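Kavanagh sorting is a method for teaching a robot to pick single thin objects out of a mixed pile. It was described by Uliana Shevchuk in the Skodesside project. A person performs the task with a hand-held gripper, and the recordings are used to train the policy. 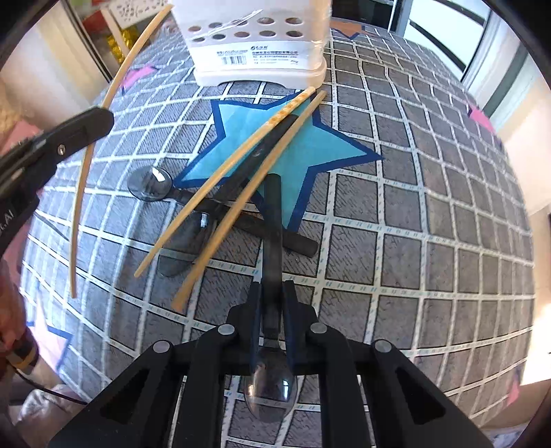
Department of Applied Robotics, Stolcombe

Spoons and chopsticks are common test objects, and a spoon is usually gripped with its bowl below the jaws. The first training set had 474 demonstrations, of which 18 were removed. In the test of 160 trials, most failures came from crossed sticks. A later version, Berkis, adds a second try after a missed grip.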